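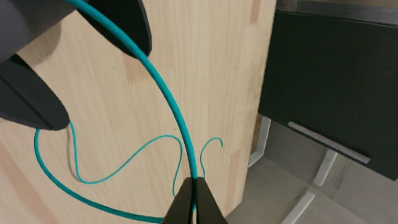 12 Dec 2019

Cable set, simulated, second batch. Carrying on from the October notes.

Target for this batch is 1000 kept episodes. Camera view is from the wrist, so the fingertips of that arm come in at the bottom and the other gripper comes in from the upper left. One teal cable per episode, on the wood tabletop. Start shapes are drawn at random, with loops and crossings allowed.

Changed today:

Cable stiffness down a notch. With the old value the cable sprang back whenever a gripper let go, and the policy learned to hang on too long.

Wood texture now has the darker strips mixed in. The Pleriden model had only seen plain tabletops and kept treating a dark strip as an edge of the table.

Shadows left on soft. Hard shadows next to thin stretches of cable were getting labeled as cable, and I don't want to go through that again.

Ran four operators' worth of recorded input through the replay script. It dropped 29 episodes, most of them for the cable passing through a finger. The rest were time-outs. I looked at two of the time-outs by hand and both were usable up to the first grasp, so I cut them there and kept them under the "partial" tag. Need to ask Gavham whether their loader can read partials or just skips them.

Still not happy with the depth range. When the cable comes up close to the camera it looks several times thicker than the same cable on the table, and the tracker splits it into separate pieces. Beneš labels (the old point-per-segment kind) don't help, as they store no width. Trying labels with a width at each point – slower to write out, but the file size is fine.

To do:
Rerun the dropped episodes with a smaller time step
Check that the free end is marked in every first frame, also when it's hidden
Copy the finished part to the Trotinmont drive before starting the next run
Write down the new stiffness value in the config notes, not only here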